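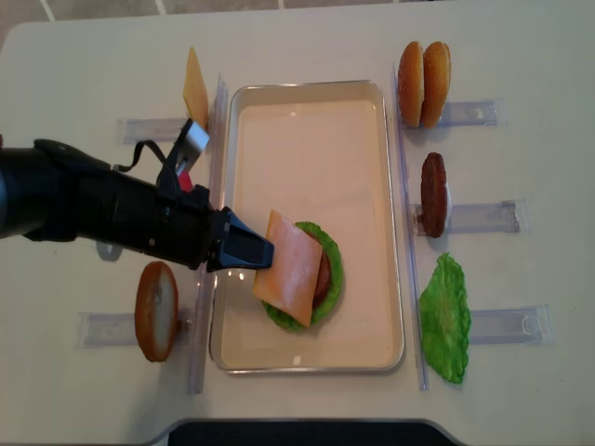 Why does the bottom bun of a burger go soggy before the top one?

Gravity does most of it. Juice from the meat runs down, and the bottom bun is usually the thinner half.

Murray and Rhonda Marchand have been selling burgers in Odell for 31 years, first from a trailer and then from a narrow lunch counter on Penner Street. They agree on the meat, the grill and the price of coffee. They do not agree on where the lettuce goes.

Murray puts it under the patty. A whole leaf, he says, catches the drippings and buys the customer a few more minutes. Rhonda puts it on top, where it stays crisp. For years the order of a burger at the counter depended on which of them was at the grill, and regulars learned to look before they sat down.
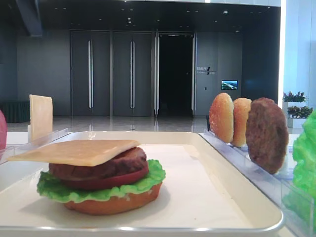
Rhonda says the leaf underneath only moves the problem. The juice pools on it, the patty slides, and the whole thing comes out the back on the second bite. She would sooner toast the bun longer and leave the bottom bare except for a thin coat of butter.

Toasting does help. A dry, browned surface soaks up liquid more slowly, and fat slows it further. Resting the meat for a minute or two helps as well. Tomato is the other trouble. Murray salts his slices and lays them on a towel for 8 minutes, a step Rhonda skips when there is a line. 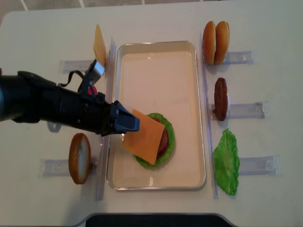

Cheese goes on over the patty, with lettuce at the base.

Cheese causes fewer arguments. Both Marchands lay it on the meat while it is still on the grill and cover it with a lid. On a busy lunch they go through around 50 slices. 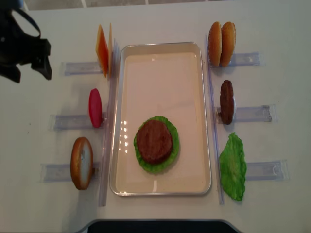 Patty on a ruffled leaf, the underneath method.

The menu board now lists both builds at the same price. Murray's sells better in June, when the lettuce comes from a grower outside Brelliria. Rhonda's sells better the rest of the year.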